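Follton clothing drive moves to July

The Follton clothing drive will take place in July this year, organizer Shalini Rathore said on June 8, 2025. It had been planned for this month, but sorting is taking longer than expected.

Residents have given 381 items so far, most of them shirts and light summer tops. Each piece is checked for stains and missing buttons, then folded on a table and stacked by size. The goal is 300 bundles for families in Follton and Mosteleck.

Toàn Vi, who runs the folding table, asked that shirts be dropped off clean and right side out. Winter coats will not be accepted until the fall.

Donations can be left at the Rusu Street entrance. Bags should hold no more than 5 items.

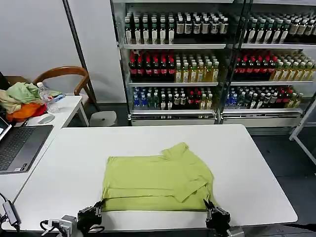
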